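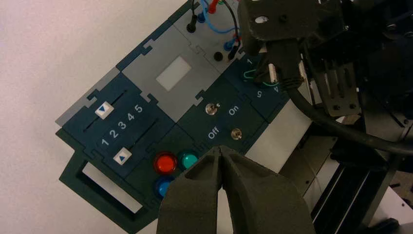

다섯 칸짜리 눈금에서 2와 3 사이의 거리가 4와 5 사이의 거리와 같다는 것을 무엇으로 보증하느냐는 물음이 지난 학기 강의평가에 적혀 있었다. 같은 지면에 이어진 다른 의견은, 보증할 수 없다면 평균을 내는 관행부터 다시 설명해 달라는 것이었다. 두 의견은 이 장에서 다룰 내용의 거의 절반을 앞질러 묻고 있다.

제3장
척도와 눈금: 숫자를 부여하는 규칙

학습 목표

이 장을 마친 학생은 명목, 서열, 등간, 비율의 네 가지 척도 수준을 구별하고, 각 수준에서 허용되는 변환과 요약 통계량을 설명할 수 있어야 한다. 또한 평정 척도의 단계 수와 언어 표지를 정할 때 고려할 사항을 서술하고, 이미 수집된 자료의 척도 수준을 판단하여 그 근거를 문장으로 제시할 수 있어야 한다.

주요 용어

측정, 척도, 허용 변환, 명목 척도, 서열 척도, 등간 척도, 비율 척도, 평정 척도, 중간점, 언어 표지, 천장 효과, 묵종 경향

3.1 들어가며

제2장에서는 조사 대상을 어떻게 고르는가를 다루었다. 표본이 적절히 추출되었다 하더라도, 선정된 대상에게서 얻은 반응을 어떤 규칙에 따라 기록하는가 하는 문제는 그대로 남는다. 사회조사와 사용자 조사에서 측정이란 대상의 속성에 일정한 규칙에 따라 숫자나 기호를 부여하는 절차를 가리킨다. 이 정의에서 중심이 되는 말은 규칙이다. 규칙이 달라지면 똑같이 3이라고 적힌 두 자료가 서로 다른 내용을 뜻하게 된다.

숫자는 일상의 여러 곳에 적혀 있다. 버스의 노선 번호, 선풍기의 풍속 단계, 체온계의 표시값, 저울의 눈금은 모두 숫자를 사용하지만 그 숫자로 할 수 있는 일은 서로 다르다. 노선 번호 두 개를 더한 값에는 의미가 없다. 풍속 단계는 순서를 알려 주지만 4단의 바람이 2단의 두 배라는 보장은 없다. 저울에 나타난 두 무게의 비는 단위를 킬로그램에서 그램으로 바꾸어도 변하지 않는다. 첫머리 사진의 조작판에도 1부터 5까지의 숫자가 인쇄되어 있으나, 인쇄된 숫자만 보고서는 그것이 위의 어느 경우에 속하는지 판단할 수 없다. 판단에 필요한 것은 숫자를 부여한 규칙에 관한 정보이다.

이 장의 논의는 크게 두 부분으로 이루어진다. 앞부분에서는 척도 수준의 고전적 분류를 소개하고 각 수준의 한계를 검토한다. 뒷부분에서는 설문지에 가장 널리 쓰이는 평정 척도를 대상으로 단계 수, 중간점, 언어 표지, 배열 방향의 문제를 차례로 살핀다. 신뢰도와 타당도의 추정 방법은 제4장에서 별도로 다루므로 여기서는 필요한 범위에서만 언급한다.

3.2 사례: Nutby 지역의 도서관 이용 만족도 조사

논의를 구체화하기 위하여 이 장 전체에서 한 가지 사례를 반복하여 사용한다. Nutby 지역의 공공도서관은 열람실 개편에 앞서 이용자 만족도 조사를 실시하였다. 조사 업무는 조사 전문 기관인 Skosetti가 맡았고, 등록 이용자에게 설문지 2,000부가 우편으로 발송되었다. 이 가운데 1,470부가 회수되어 분석에 쓰였다.

설문지에는 성격이 다른 문항이 섞여 있었다. 첫째 부분은 주로 이용하는 분관의 이름을 고르게 하였다. 둘째 부분은 개선이 시급하다고 여기는 시설을 순서대로 적게 하였다. 셋째 부분은 열람실의 조명, 소음, 좌석, 자료 배치에 대한 만족 정도를 1에서 5까지의 숫자로 표시하게 하였다. 넷째 부분은 직전 한 달 동안의 방문 횟수와 도서관까지의 이동 시간을 물었다.

도서관에 제출된 초기 보고서는 모든 문항에 산술평균을 제시하였다. 분관 이름에는 자료 입력의 편의를 위하여 부호가 부여되어 있었는데, 이 부호의 평균까지 표에 포함되었다. 도서관은 해당 표의 의미를 문의하였고, Skosetti는 표를 삭제한 수정본을 제출하였다. 오류 자체는 단순하다. 그러나 만족도 문항의 평균을 어디까지 해석할 수 있는가 하는 문제는 수정본에서도 해결되지 않았으며, 이 문제에 대해서는 오늘날의 연구자들 사이에서도 견해가 갈린다.

3.3 척도의 네 수준

3.3.1 명목 척도

명목 척도는 대상을 서로 겹치지 않는 범주로 나누고 각 범주에 이름을 붙인다. 부여된 숫자는 이름의 구실만 한다. 분관 부호의 경우 중앙 분관에 1을, 동부 분관에 2를 부여하든 그 반대로 하든 자료에 담긴 정보는 동일하다. 서로 다른 범주에 서로 다른 부호가 대응한다는 조건만 지켜지면 부호를 어떻게 바꾸어도 무방하며, 이러한 변환을 일대일 변환이라 한다.

명목 자료에서 산출할 수 있는 대푯값은 최빈값이다. 범주별 빈도와 백분율을 제시할 수 있고, 두 명목 변수 사이의 관련성은 교차표를 작성하여 검토한다. 범주를 구성할 때에는 포괄성과 상호배타성이라는 두 조건을 충족해야 한다. 포괄성은 모든 응답자가 속할 범주가 존재해야 한다는 조건이고, 상호배타성은 한 응답자가 둘 이상의 범주에 동시에 속하지 않아야 한다는 조건이다. 여러 분관을 비슷한 빈도로 이용하는 사람이 적지 않다면, 주 이용 분관을 하나만 고르게 하는 문항은 두 번째 조건을 형식적으로만 충족한다. 이 경우에는 복수 응답을 허용하고 분관마다 이용 여부를 별도의 변수로 입력하는 편이 낫다.

3.3.2 서열 척도

서열 척도는 범주 사이에 순서가 있음을 나타낸다. 개선이 시급한 시설을 차례로 적은 응답에서 첫째로 적힌 시설은 둘째로 적힌 시설보다 우선순위가 높다. 그러나 첫째와 둘째의 차이가 둘째와 셋째의 차이와 같은지는 알 수 없다. 어떤 응답자에게는 첫째 항목만이 절실하고 나머지는 큰 차이가 없을 수 있으며, 다른 응답자에게는 앞의 두 항목이 거의 동등할 수 있다.

서열 척도에서 허용되는 변환은 순서를 보존하는 단조 변환이다. 1, 2, 3을 1, 5, 100으로 바꾸어도 순서에 관한 정보는 손상되지 않는다. 이 성질은 산술평균의 문제를 분명하게 드러낸다. 두 집단의 평균을 비교한 결과가 단조 변환을 거치면서 뒤바뀔 수 있기 때문이다. 한 집단의 응답이 모두 2이고 다른 집단의 응답이 1과 3으로 반씩 나뉜다면 원래 부호에서는 두 집단의 평균이 같다. 부호를 1, 5, 100으로 바꾸면 뒤 집단의 평균이 훨씬 커진다. 응답한 순서에는 아무 변화가 없는데 결론이 달라진 것이다. 중앙값과 백분위수는 이러한 변환의 영향을 덜 받으므로 서열 자료의 요약에는 이들을 우선 검토한다.

3.3.3 등간 척도

등간 척도에서는 눈금 사이의 간격이 일정한 의미를 지닌다. 섭씨온도가 대표적인 예로, 10도와 20도의 차이는 20도와 30도의 차이와 같다. 다만 섭씨 0도는 온도가 없는 상태를 뜻하지 않으며 약속에 따라 정해진 기준점이다. 그러므로 섭씨 20도를 섭씨 10도의 두 배라고 말할 수 없다. 같은 두 온도를 화씨로 옮기면 68도와 50도가 되어 비가 달라진다는 사실로 이를 확인할 수 있다.

등간 척도에서 허용되는 변환은 양수를 곱하고 상수를 더하는 선형 변환이다. 이 변환을 거쳐도 집단 평균의 대소 관계와 차이의 비는 유지된다. 따라서 산술평균과 표준편차, 적률상관계수를 사용할 근거가 마련된다.

3.3.4 비율 척도

비율 척도는 등간 척도의 성질에 더하여 절대 영점을 갖는다. 이동 시간이 0분이라는 것은 이동에 시간이 들지 않음을 뜻하며, 이동 시간 30분은 15분의 두 배이다. 이 관계는 단위를 초로 바꾸어도 유지된다. 방문 횟수와 같이 세어서 얻는 자료도 영점과 비의 의미가 분명하지만, 단위를 임의로 바꿀 수 없다는 점에서 이를 절대 척도로 따로 분류하는 문헌도 있다.

비율 척도라고 해서 응답의 품질이 보장되지는 않는다. 이동 시간을 묻는 문항에서는 5분이나 10분 단위로 반올림한 응답이 집중적으로 나타나는 현상이 흔하다. 변수의 이론적 수준과 수집된 자료의 정밀도는 구별하여 보고해야 한다. Nutby 조사의 보고서가 이동 시간의 평균을 소수점 아래 둘째 자리까지 제시한 것은 이러한 점에서 적절하지 않았다.

3.4 분류의 적용과 한계

네 수준의 분류는 교육에 유용하지만 모든 변수를 빈틈없이 나누어 담지는 못한다. 방위각이나 하루 중의 시각처럼 순환하는 변수는 어느 수준에도 잘 들어맞지 않는다. 밤 11시와 새벽 1시의 산술평균을 정오로 계산하는 오류는 순환성을 무시한 데서 생긴다. 백분율처럼 양 끝이 막힌 변수 또한 끝부분에서의 차이와 가운데에서의 차이를 같은 것으로 볼 수 있는지 따로 검토할 필요가 있다.

또한 척도 수준은 변수의 이름에 고정된 성질이 아니며 측정의 목적과 절차에 따라 달리 판단된다. 출생 연도를 연령의 계산에 사용하면 등간 자료로 다루게 되고, 세대를 구분하는 데 사용하면 서열 또는 명목 자료가 된다. 조사 보고서에는 변수의 명칭과 함께 해당 변수를 어떤 수준으로 취급하였는지를 밝혀야 한다.

평정 척도의 수준을 둘러싼 견해는 두 갈래로 정리된다. 엄격한 입장에서는 만족도 응답이 순서만을 보증하므로 평균의 사용을 삼가야 한다고 본다. 실용적 입장에서는 여러 문항을 합산한 점수가 등간 척도에 가까운 성질을 보이는 경우가 많고, 통상적인 분석에서 두 방식의 결론이 크게 다르지 않다고 본다. 이 교재는 단일 문항과 합산 점수를 구별할 것을 권한다. 단일 문항은 응답 분포 전체를 제시하고 중앙값을 함께 보고한다. 합산 점수에 평균을 사용할 때에는 문항 사이의 일관성을 먼저 확인하고, 평균을 사용한 근거를 본문에 적는다.

3.5 평정 척도의 설계

3.5.1 단계의 수

단계가 적으면 응답은 쉬우나 의견의 차이가 드러나지 않는다. 단계가 많으면 세밀한 구별이 가능해 보이지만, 응답자가 인접한 단계를 일관되게 구별하지 못하면 늘어난 정보의 상당 부분은 오차가 된다. 실무에서는 다섯 단계와 일곱 단계가 흔히 채택된다. 단계의 수는 응답자의 특성, 조사 방식, 이전 조사와의 비교 가능성을 함께 고려하여 정한다. 전화 조사에서는 선택지를 모두 들려주어야 하므로 단계를 줄이는 것이 일반적이다.

이전 조사와 단계 수가 다르면 두 자료를 직접 비교하기 어렵다. 다섯 단계 자료를 산술적으로 늘려 일곱 단계에 맞추는 방법이 쓰이기도 하나, 같은 응답자가 두 척도에서 그와 같이 응답하였으리라는 보장은 없다. 불가피하게 척도를 바꾸어야 한다면 표본의 일부에 두 양식을 나누어 배포하여 차이를 추정하는 절차를 둔다.

3.5.2 중간점

홀수 단계의 척도에는 중간점이 있고 짝수 단계의 척도에는 없다. 중간점을 두면 실제로 중립적인 응답자가 자신의 의견을 표시할 수 있다. 반면 의견이 없는 사람, 문항을 이해하지 못한 사람, 판단을 미루려는 사람의 응답이 같은 자리에 모일 우려가 있다. 이를 줄이기 위하여 '해당 없음' 또는 '잘 모르겠음'을 척도의 바깥에 별도의 선택지로 마련한다. 야간 열람실을 이용한 적이 없는 사람에게 야간 조명의 만족도를 물으면서 이러한 선택지를 두지 않으면, 중간점의 빈도는 해석하기 어렵게 된다.

3.5.3 언어 표지

언어 표지는 각 단계의 의미를 응답자에게 전달하는 말이다. 양 끝에만 표지를 붙이는 방식과 모든 단계에 표지를 붙이는 방식이 있다. 앞의 방식은 지면을 적게 차지하지만 가운데 단계의 해석이 응답자에게 맡겨진다. 뒤의 방식에서는 해석의 차이가 줄어드는 대신, 표지로 쓰인 말들의 간격이 고르지 않을 수 있다. '매우 불만족', '불만족', '보통', '만족', '매우 만족'의 배열에서 '보통'은 중립을 뜻하기도 하고 무난하여 받아들일 만하다는 긍정을 뜻하기도 한다. 한국어 설문에서는 '보통' 대신 '만족하지도 불만족하지도 않음'을 쓰는 방안을 검토할 만하나, 문구가 길어진다는 부담이 따른다.

외국어로 개발된 척도를 번역하여 사용할 때에는 더욱 주의가 필요하다. 다국어 조사 안내서인 Holzer 지침은 개별 단어의 대응보다 표지 전체의 배열이 이루는 강도의 순서를 먼저 점검하도록 규정한다. 번역본을 본조사에 사용하기에 앞서 소수의 응답자에게 표지를 강도 순으로 늘어놓게 하는 절차도 같은 지침에 포함되어 있다.

3.5.4 배열의 방향과 화면 양식

척도를 부정에서 긍정으로 배열할 것인지, 그 반대로 할 것인지는 한 설문지 안에서 통일하는 것이 원칙이다. 방향이 섞이면 응답자가 바뀐 방향을 알아차리지 못하고 표시하는 일이 생긴다. 다만 문항의 내용과 관계없이 동의하는 묵종 경향을 점검하려는 목적으로 일부 문항의 진술을 반대로 작성하는 경우가 있다. 이때에도 선택지의 배열은 바꾸지 않으며, 분석 단계에서 해당 문항의 점수를 역으로 환산한다. 역환산 여부는 반드시 자료 설명서에 기록한다.

온라인 설문에서는 단추형 선택지 외에 손잡이를 끌어 위치를 정하는 막대형 양식이 쓰인다. 설문 소프트웨어 Flustlow는 두 양식을 모두 제공하며, 막대형에서는 손잡이의 초기 위치를 설계자가 지정하도록 되어 있다. 초기 위치가 척도 위의 한 값에 놓여 있으면, 손잡이를 움직이지 않은 응답이 그 값을 고른 것인지 문항을 건너뛴 것인지 구별할 수 없다. 응답자가 한 번 조작한 뒤에만 값이 기록되도록 설정하고, 미응답은 별도의 부호로 저장한다. 연속적인 막대에서 얻은 값이 소수점까지 기록된다고 하여 척도 수준이 높아지지는 않는다는 점도 유의해야 한다.

3.6 천장 효과와 분포의 확인

공공서비스의 만족도 조사에서는 응답이 높은 쪽에 몰리는 경우가 많다. 응답의 상당수가 최고 단계에 집중되면 그 이상의 차이를 구별할 수 없고, 이후의 개선도 점수에 반영되지 않는다. 이를 천장 효과라 한다. 반대로 최저 단계에 응답이 몰리는 현상은 바닥 효과라 한다. 두 현상 모두 평균만을 제시한 표에서는 드러나지 않으므로, 분석의 첫 단계에서 문항별 도수분포를 작성하여 형태를 확인해야 한다.

Nutby 조사에서 소음 문항과 좌석 문항의 평균은 거의 같았다. 그러나 좌석 문항의 응답은 가운데에 모여 있었고, 소음 문항의 응답은 양 끝으로 갈라져 있었다. 분관별로 나누어 보면 소음에 대한 불만은 어린이 자료실과 일반 열람실이 같은 층에 있는 분관에 집중되어 있었다. 개편 계획에 필요한 정보는 평균보다 분포의 형태와 분관별 교차표에 담겨 있었던 셈이다. 이 교차표의 작성 방법은 제5장에서 다시 다룬다.

연습 문제

가. 거주하는 지역의 우편번호, 시험의 석차, 해발 고도, 월간 전기 사용량의 척도 수준을 판단하고 각각의 허용 변환을 적는다.

나. 서열 자료에서 두 집단의 평균 비교 결과가 단조 변환에 따라 뒤바뀌는 수치 예를 본문과 다른 숫자로 구성한다.

다. 최근 응답한 설문지 한 부를 골라 평정 척도의 단계 수, 중간점, 언어 표지, 배열 방향을 검토하고 수정안을 작성한다. 수정 전과 수정 후의 문항을 나란히 제시한다.

라. 막대형 양식으로 수집한 자료에서 초기 위치와 같은 값이 유난히 많이 관찰되었다. 이미 조사가 끝난 상태에서 취할 수 있는 조치와 보고서에 기재할 내용을 서술한다.

연습 문제 나와 라의 풀이는 책 뒤의 부록에 실려 있다.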